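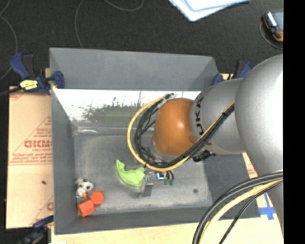

2 min read

Okay so a few of you asked what I did about the toy mountain after the holidays, and the answer is too long for one post. Thread!

We started a toy swap on our block. I say "we" but it was me and my neighbor Baltasar Sepúlveda, who has twins and therefore double the plastic. We both had closets we couldn't close.

The idea came from a sign-up sheet at Ngui, the little consignment place near the library. They used to run a swap in March every year and then stopped doing it. I asked if I could steal the format and they said go for it (and gave me their old tags, bless them).

Rules, because people always ask. You bring 5 toys, you get 5 tickets. One ticket is one toy, doesn't matter if it's a puzzle or a play kitchen. We tried a points thing at first with big toys worth more and it was a nightmare. Two grown adults argued over a shape sorter. Never again.

No stuffed animals unless they've been through the wash. No slime. Please, no slime. Nothing that needs an app to work either, after somebody brought a talking owl and we never did find the password.

We had 56 toys the first time, which I thought was amazing for one driveway and a group text!

Best thing we brought home is a set of Zivel stacking boats. No batteries, no sounds, no "right" way to play with them. My kid has used them as soup bowls, hats, and a hospital for worms. They've been in the tub every single night and I'm not sick of them yet – high praise from me.

Second best is a bag of Jenurness blocks with a few missing. She does not care that a few are missing. I cared for one evening and then got over it.

Somebody in my replies wanted to know about cleaning. Hard plastic goes in a sink of warm water with dish soap, then I go at the corners with an old toothbrush and leave it all on a towel overnight. Wood gets a damp cloth and that's it, don't soak it, I ruined a very nice train that way.

What I still haven't figured out is broken stuff. Our curbside won't take toys at all. Hotico has a mail-in program but you pay for the box, and I can't decide if shipping a cracked dump truck across the country is better than the trash. If you know more about this than me please tell me, I mean it.

Money part: I spent $50 in total, nearly all of it on folding tables, and I'll have those forever. Baltasar made coffee. The tickets were leftover raffle tickets from my junk drawer.

Oh and let the kids hand over their own tickets! Mine held on to her last one for so long that I thought we'd be out there till dinner. She finally spent it on a kazoo. So that's my life now.

A couple of people asked if the kids get upset giving things up. Mine did, a little, about a puzzle she hadn't touched since she was 2. I let her take it back out of the pile. We'll try again next time, or we won't, it's a puzzle.

Next swap is in March, same driveway. If you're local, send me a message and I'll add you to the group text. If you're not local, start one and send me pictures of your tables, I want to see them all!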